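Speaker notes: The arm that remembered

(Working copy. Slide cues are in brackets. If I'm running long, skip the part on logging and go straight to the door.)

[Title slide. Wait for the doors to close.]

Hi everybody, thanks for coming in when there's coffee right outside. I'm going to spend the next half hour on one bug. It lived in our stop-and-resume code for months, it got through every test we had, and when we finally caught it I felt a bit sick, since I'd written a good part of those tests myself.

Quick background so the rest makes sense. At Clornlow we work on a two-armed mobile robot for homes. The software that decides where it goes and what the arms do is called Badine. The arm controllers come from Nowicki, with their own firmware, and there's a message link between the two. Before anything goes near a real kitchen it spends a long time in a simulated apartment we call Mukano. Mukano has tile, a counter, some doors, a bathroom, the usual tight corners. It's an ugly little place and I'm very fond of it!

[Next slide]

So: the stop. When you press stop, or the robot decides for itself that something is too close, the arms hold where they are. Then somebody checks that everything's clear and presses resume. You'd expect the robot to take a fresh look at where it is and plan again from there. Ours did plan again. But before it got to the new plan, it would sometimes carry out one last command from before the stop. One leftover move, sitting in a buffer, and then off it went as if nothing had happened.

Most of the time the leftover was tiny. The arm gave a little twitch on resume and we all said "oh, it's settling." I said that. I said it out loud in a review, and it's in the minutes, and I have been reminded of it since.

[Wrist view. Leave it up while I talk through the buffer.] 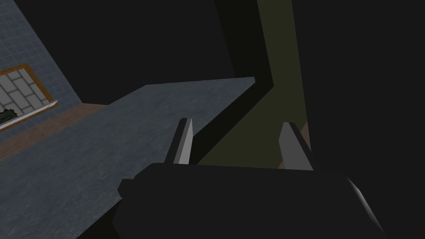
How old could a leftover command be and still get run?

The oldest one we caught was 1,950 milliseconds old, measured on the controller clock, which keeps its count paused during a stop. In wall time it could be far older, because the age check stopped counting the moment the arm did. A command could sit there through a whole coffee break and wake up looking fresh.

[Pause here. People need a second with that one. At the dry run I rushed it and lost half the room.]

I'll say it again more slowly. There was an age limit. Anything older than two seconds was supposed to be thrown out, and it was a perfectly good rule. The trouble was whose clock it used. The arm controller paused its clock during a stop so that motion timing would pick up smoothly afterward, and we had asked for that! It made the motion nicer. Then some time later another part of the code borrowed the same clock for the age check, and the two ideas met in the middle of the night in a test run.

I don't blame Nowicki for any of this, by the way. Their manual says what the clock does. It's in a table toward the back, and we'd read the front.

[Slide: timeline of the first bad run]

Okay, the run where we finally saw it properly. The job was dull. Bring the gripper in beside the counter, line up, stop on request, resume, back away. Fingers open, nothing in them. We use it as a check on the stop button more than as a test of skill. The stop came in on time. The arm held. Then the test harness moved the base over by a hand's width, the way a person might nudge a stopped robot out of the way, and pressed resume.

The leftover command was a joint move that had been safe from the old base position. From the new one it swept the gripper straight at the counter edge. In simulation you get a red line in a log and a contact number that's far too big. In a real kitchen there might be a hand on that counter.

I want to stay on that for a minute, so don't click yet. When people press resume they're usually standing close. They walked up to see what was wrong, they moved a chair, they're leaning in to look at the gripper. It's the worst possible moment for a surprise, and our surprise was timed for exactly then.

[Click. Same spot, another moment from the work at Mukano.] 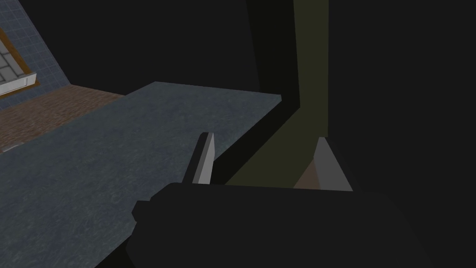 One comment on the dry-run draft asked why we hadn't simply flushed the buffer on every stop from day one, and went on to say that any team shipping a resume button without doing so should be made to stand next to the arm while it's pressed.

Fair! I've kept that comment in my notes because I think somebody in the audience will say it too, and I'd like to get there first. The short reply is that we did flush the buffer. We flushed ours. There was a second one, a small one, on the controller side of the link, and it was there to smooth over dropped messages. Our flush emptied the queue in Badine and never touched the other. From our side of the fence everything showed zero.

(If someone asks: yes, the controller has a call to clear it. We weren't calling it. It's one line. I'm not going to put the line on a slide, it's too painful.)

[Slide: the numbers]

Once we knew what to look for, we went back and replayed the stop-and-nudge test 21 times, same seed family, same counter, only the moment of the stop changed. The leftover move showed up in 11 of them. More than half! And the old version of the test, the one without the nudge, passed every single time, since from the original position a leftover move is just a slightly early version of the right move. Our test never moved the robot between stop and resume. Real people do that all the time.

Then we turned it loose overnight, nearly 3,000 episodes, with stops sprinkled in at random and the base shifted by a small random amount before resume. I came in the next morning, got a tea, opened the plot and put the tea down again. It wasn't only the counter job. Anything with a stop in the middle of a reach could do it, and the doors were worst of all.

[Logging section. SKIP IF LATE.]

A word on why the logs didn't help. Badine logs the commands it sends. The controller logs the commands it runs. We compared the two by sequence number, and the leftover command had a perfectly valid sequence number, sent once and run once. What we weren't comparing was which side of the stop each of those things happened on. We've added a stop counter now. Every command carries the number of the stop it was planned after, and the controller refuses anything with a lower number than its own. It's a small integer and I love it.

[Doors. Slow down again here.]

Doors are hard on a two-armed robot even on a good day. You're reaching past the panel, the base is creeping forward, the other arm has to be parked somewhere that won't catch on the frame, and everything the arms know about the world depends on where the base thinks it is. Stop halfway through that and shift the base, and an old joint move can put an arm somewhere you really don't want it. The bathroom door at Mukano has a hall leading up to it with walls on both sides, so there isn't much room to be wrong in.

I wrote up the door part for our internal page first, and I'm going to read some of it to you as it stood. It was fresh then and I was crosser.

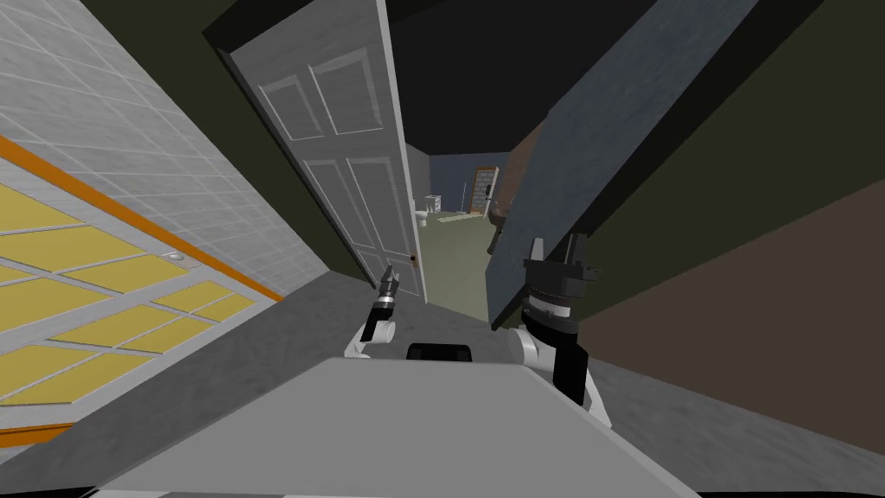
Haf Pugh | Clornlow engineering notes | December

We have been treating the twitch as a cosmetic problem. It is a safety problem and should be filed as one. In the door job the resume move can swing either arm, and the planner has no say in it, as the move is over before the planner wakes up. The speed limit after resume doesn't apply to it either. That limit is set by Badine on new commands, and this isn't a new command.

I'd like us to stop running resume on hardware until the following are in. The controller buffer gets cleared on stop, and again on resume. The age check moves to a clock that keeps running. The controller reports its buffer length back to us and we refuse to resume unless it's zero. And the stop test has to include moving the robot while it's stopped.

I know this costs us the demo. I'd still like it done in that order.

[End of reading. Look up.]

So that went out at ten past six in the evening, and we lost the demo. It was the right call and people were decent about it, though there was a very quiet lunch. The hardware sat with its arms down while we worked, and every fix went through Mukano first, counter job and door job both.

[Back to the counter for the fix. Let this one sit behind me for the rest of the section.]

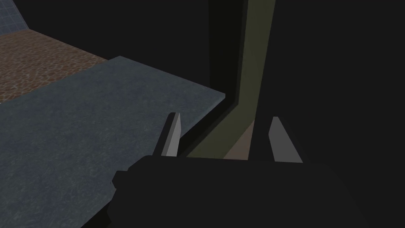
The first fix we tried was the buffer clear on its own, and it very nearly fooled us. The leftover moves disappeared from the counter job completely. In the door job they kept turning up, rarely, and only when the stop landed while a message was still on the link. The clear went out, the late message came in behind it, and there it sat in a nice clean buffer waiting for resume. That's what the second clear is for, and it's also how we ended up with the stop counter. With the counter in, a late message gets turned away at the door no matter when it arrives.

We also changed the resume itself. After the button, the arms stay still until a fresh plan has come through and been checked against where the base is now. It adds a short wait. Some of the team hated the wait, it makes the robot look as if it's thinking about something else. I like it. We put a soft chime on it so the person standing there knows motion is coming, and I'd ask for the chime even if we had no bug at all.

[Slide: what I'd check on your robot]

If you've got a stop and a resume on anything that moves, go find every queue between the button and the motor. Draw them on paper. Ask the firmware people, since they'll have one you don't know about. Then find out what each clock does during a stop. Then write a test where the robot gets shoved while it's stopped, and run it with the stop landing at every awkward moment you can think of.

And if you see a twitch, write it down. Please don't say "it's settling."

[Questions. Have the controller manual open to the table at the back, somebody always wants the page.]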